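Project Report: Page Titles and Crawl Depth on the Tustwood Site

1. Method

We crawled 1,620 pages of the Tustwood site with Sitach and logged title length, canonical tag and click depth for each. Pages blocked by robots.txt were left out.
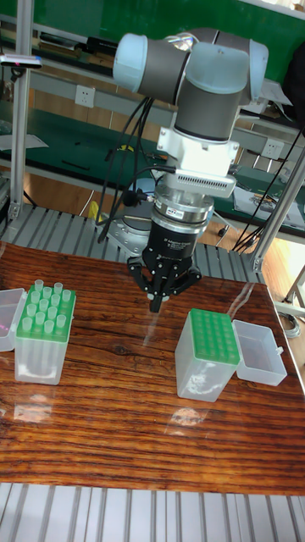 Gripper above the table, between two tip boxes.

2. Results

Duplicate titles were found on 42 pages, mostly filtered product lists. Another 14 had a canonical tag pointing to a redirect. Titles on these pages were rewritten by template in September.

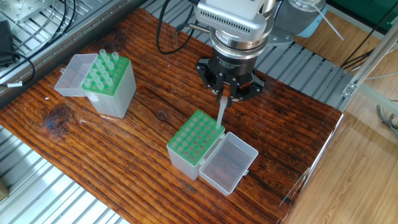 Nuala Hayes objected that a template only moves the duplication into the second half of the title, and asked for the filtered lists to be set to noindex. This was done for the color and size filters. The price filter still has to be tested.

Related reports
Sitemap Errors on the Gilmartin Store
Log File Sampling with Kilico
Redirect Chains After a Domain Move

Contact | Copyright 2025 | Back to top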